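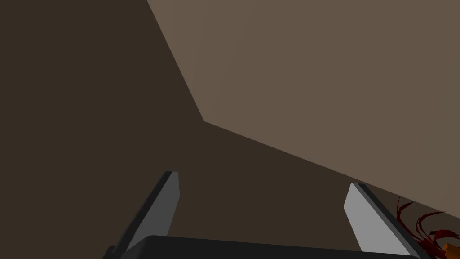
The wrist camera in our sim has been giving me grief since February, so these are my notes on what was wrong and what I changed. Most of it applies to any setup where the policy sees the world through a camera bolted behind the fingers.

The symptom was a policy that worked well until the last stretch of the approach, then drifted sideways and stalled. Joint logs were clean. The controller tracked its targets to within a millimetre. I spent a week on gains before Rhonda Beaulieu suggested I plot the action variance against what the wrist view contained at each step, and the answer was sitting in the first plot. Whenever the view was mostly flat surfaces, the variance went up by a factor of three.

Flat-shaded planes carry almost no gradient, so the encoder has two or three edges to work with and those edges look much the same from many poses. A target that sits half out of view in a corner contributes a handful of patches at best. Our random crop augmentation was then removing those patches in a fair share of the training samples, while the action label stayed the same. We were teaching the network to steer toward something we had deleted from its input.

I went through the training set with a short script that projects each object's mesh into the wrist view and records the visible fraction. Of 2927 episodes, 448 had the target under ten per cent visible at the moment the approach phase began. I had assumed it would be a rounding error.

Changes made, in the order I made them:

Random crop replaced with a small shift, padded at the border. Maximum shift is 14 pixels.

Wrist and overview streams get separate encoders. They used to share weights, which saved memory and did nothing else for us.

Camera extrinsics are jittered per episode instead of per step. The per-step version was my mistake and had been in the config since the Hindstead branch.

The planner now adds a cost for approach poses that push the target out toward the image border. It is a soft cost. The hard constraint made about 40 per cent of the cluttered layouts infeasible.

The stall is mostly gone. Sideways drift still shows up with thin, branching geometry, where the visible fraction is a poor measure because the bounding region is nearly all background. Shirley Paquette has a mask-based version on the Tremblay repo that I haven't merged, mainly because it doubles the render time per episode.

Next job is the near clipping plane.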